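Pastden Social Club - premises walk round, 2018-07-09
Done by: Natanael Rangel. Copy to bar and office.

Front door and lobby
Closer slamming again, needs adjusting. Mat edge lifting, taped for now. Members book dry and legible, last number entered 3288.

Function room
Capacity notice up, says 100. OK.
Fire exit left: opens, clear. Fire exit right: opens but stiff, bottom bolt wants oil.
Emergency lights: one out over the stage. Ordered from Godoy, not come yet.
Stacking chairs: 6 put aside with split seats, do NOT put back out.
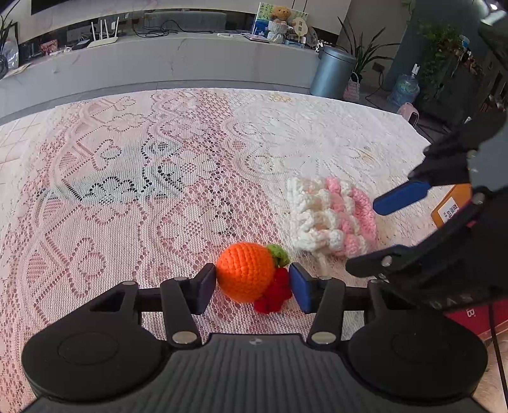 Adalberto Mendonça: the right hand exit was stiff last August as well and we oiled it then. I think the door has dropped on the hinge. Can we get a joiner before the dance, oil won't fix it.

Agreed, will ring round. Down as urgent.

Bar and cellar
Cellar steps: handrail firm, nosing loose on second step down. Painted it white so people see it, still needs screwing.
Gas bottles chained. Ondatico came for the cooler, cert is in the draw.
Glasswasher leaking a bit at the back. Bucket under. Watch it.
First aid box short of plasters and eye wash.

Snooker room
Light over table two flickering. Cue rack loose on wall, one fixing gone.

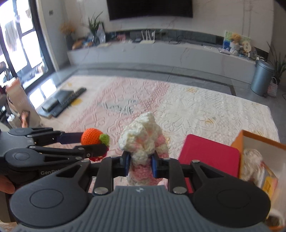
Window catch broken too, so that sash stays shut untill mended. Nalo quoted 35 pounds for the catch, seems fair, go ahead.

Upstairs commitee room
Extinguisher in date. Radiator valve weeping. Extension lead run under carpet, taken out, please dont put it back.

Outside
Gutter over the kitchen full of moss. Bin store gate ok. Car park light comes on late, timer wants resetting.

Not checked: loft (no ladder), boiler cupboard (key missing, who has it?)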